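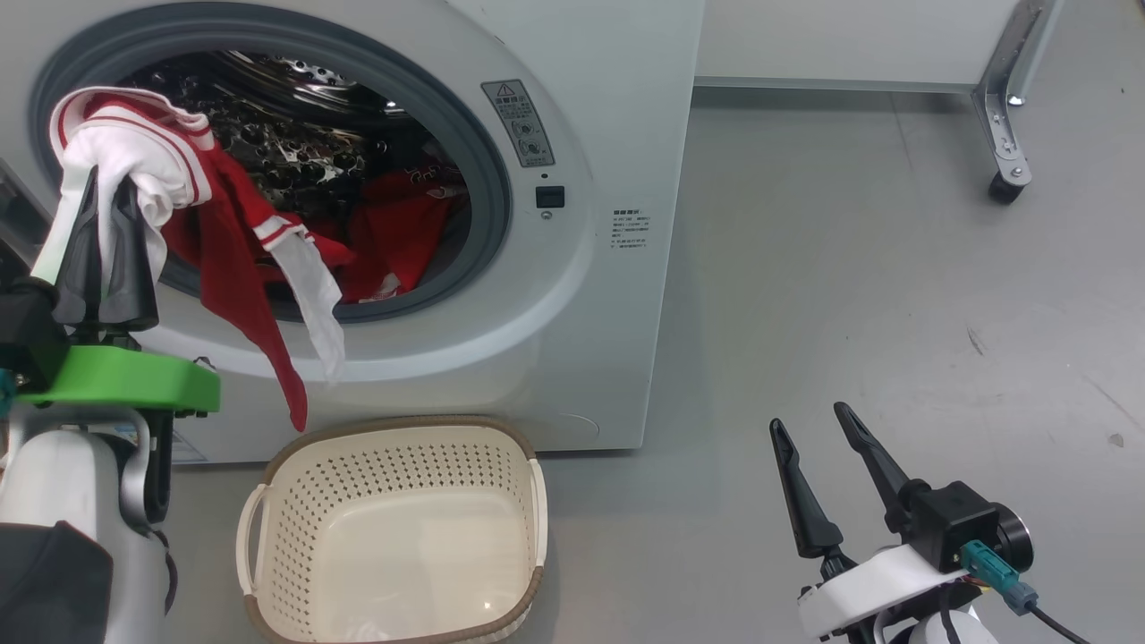 The laundry room at the Ravdale recreation center is down a short flight of steps, and the woman who has looked after the team kit there for most of a decade asked me to leave her name out of it. "Put down the kit lady," she told me, laughing. "Everybody knows who that is anyway."

She washes for the soccer club, and the soccer club wears red with white trim, a combination she would never have picked. "Red and white together, can you imagine? Whoever chose it never did a load of wash in their life." Cold water is her answer, and turning everything inside out so the printing lasts, and never, ever leaving a finished load to sit in the drum overnight. She did that once after an away game at Skukcombe, and she still talks about the smell.

We got onto the subject of unloading, which I had expected to take a minute and which took up most of our coffee. The basket goes on the floor right under the door, she said, and it should be one with holes in the sides so the air gets through. Then you ease things out one at a time. "They twist, you see. You take hold of a shirt and its neighbor wants to come too, sleeves and all, and if you yank you'll pop a seam. So I go slow. I've got the radio on, I'm in no hurry."

When I asked about the busy stretch in November, she shook her head. The club runs 3 teams then, and she can be doing up to 2 loads an evening, with the Rivera tournament on top of it. She likes it, though, she said, especially the folding, with the shirts still a little warm and the kids thumping around upstairs.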